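Pushing Without Gripping: An Afternoon at the Akden Open Day

412 shares | 10 comments

Akden opens its test hall to outside visitors once a year, on a Monday, and the doors close again at 5 p.m. The company builds control software for small industrial arms and sells most of it to packaging lines. The hall has cells along both walls, with a walkway between them marked in hazard tape. Visitors get a badge, a pair of safety glasses and a printed schedule.

The morning is given over to products. Standex, which supplies the tool changers, had a bench near the entrance with its couplings taken apart for inspection. Vemard showed a conveyor tracking package that has been on sale since the spring. Both demonstrations ran on time and used prepared parts.

The more technical work was in the afternoon, at the cell the staff call Montoya after the software package that runs it. Montoya handles contact tasks in which the arm does not pick anything up. It moves objects by pushing them across a flat surface with a single rigid finger. The operator enters an instruction in plain text, such as a request to bring one block up against another, and the controller works out a series of short strokes.

Pushing is harder to model than it looks. A gripped part is held in a known position relative to the tool. A pushed part can rotate, and how far it rotates depends on where the contact falls relative to its center of friction. That point shifts with the finish of the surface and the shape of the underside. Akden uses plastic blocks in several shapes for this reason. A cube pushed squarely on one face tends to travel straight. A star offers several points and notches for the tool to meet, and small errors in aim produce large changes in heading. 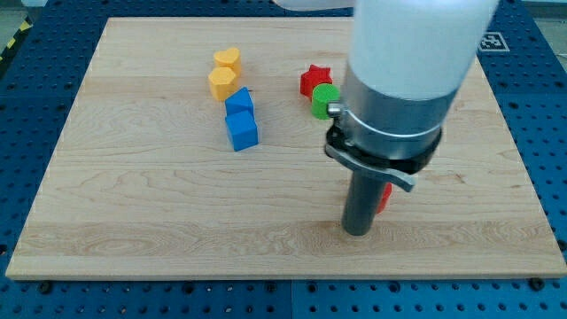 Why use one finger when a gripper would hold the part more securely?

A finger is cheaper, has no moving parts to fail, and can shift items that are too wide or too flat to grasp. The cost is paid in software, which has to correct the path after every stroke.

Akden's engineers gave some figures during the session. The current controller was tuned on 907 recorded runs, all made on the same type of cell. Position corrections are issued 10 times a second. Stroke length is capped at 5 centimeters, a limit chosen after longer strokes let errors build up faster than the camera could report them. A typical instruction takes about 3 minutes to complete when the blocks start well apart.

Not every request was met. One visitor asked for two blocks to be separated after they had come to rest side by side, and the arm made several passes that moved both together. The operator stopped the run, typed a narrower instruction and started again – the second attempt approached from the other side and opened a gap. According to the staff, touching objects are the most common source of failed runs, and a planner that handles them is under test in another cell that was not open to visitors.

There was a short discussion afterward on where the method might be sold. Akden mentioned carton alignment and the sorting of mixed returns. It gave no release date for Montoya and quoted no price. The next open day is planned for the same month next year, and registration will be through the company's own mailing list.

10 comments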